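Nornutstead Allotment and Garden Society
Minutes of the general meeting, Dec 21, 2021

Present: 44 members. Apologies had been received from 6 more.

1. Minutes of the last meeting
The July minutes were read and approved with one correction. The water line to the Sasholm plots was repaired by the contractor and not by members, as had been written.

2. Water
The standpipe by the lower gate is still leaking at the joint. Quintero Plumbing has quoted for a new valve and a length of pipe. Members agreed to accept the quote. The supply will stay off until the work is done, and plot holders should bring their own water for winter greens.

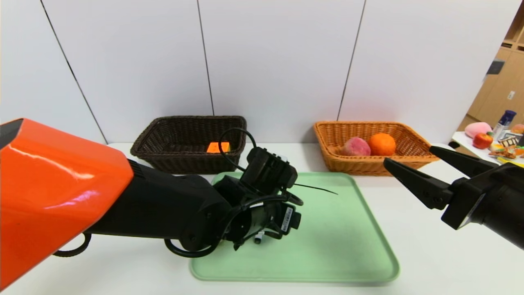 It was asked whether hoses could be left connected over winter once the supply is back. The meeting agreed they could not. Hoses should be drained and taken home or put in the shed.

3. Rents
The yearly rent for a full plot will go from $44 to $55. Half plots will go up by the same share. The motion passed with 3 votes against. One member asked for the option of paying in two parts, and this was allowed.

4. Vacant plots
Three plots at the Skorholm end are free. Two are badly overgrown with bramble. It was agreed to offer these rent-free for the first season to anyone on the waiting list who will clear them. The third will be offered at the normal rate.

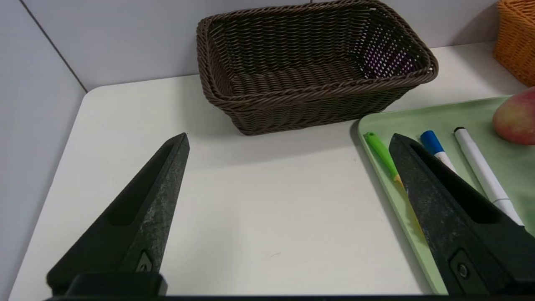

White tabletop and pale gray walls.

5. Compost and manure
The last load of manure was left across the path and blocked the carts. The farm will be asked to tip it inside the bay next time. Members are reminded that cooked food and glossy paper do not go in the shared heaps. Rats were seen twice near the north fence.

6. Seed order
The joint order closes at the end of next month. Lists should be clearly written, with the catalog number beside each item.

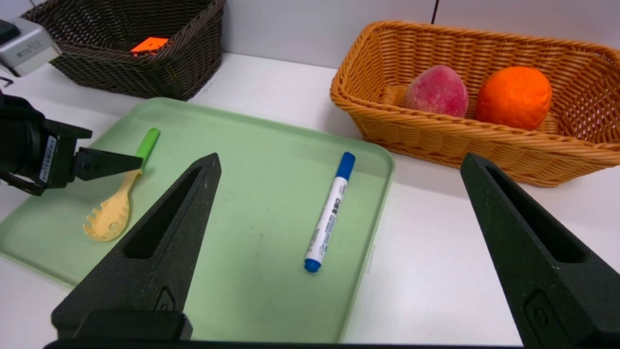

Onion sets and seed potatoes will be ordered separately, as before. Anyone wanting fewer than a full bag should find someone to share with before sending in a list.

7. Other business
The padlock code on the top gate will be changed. A request to keep hens was held over to the next meeting.

The meeting closed at 9:10 p.m.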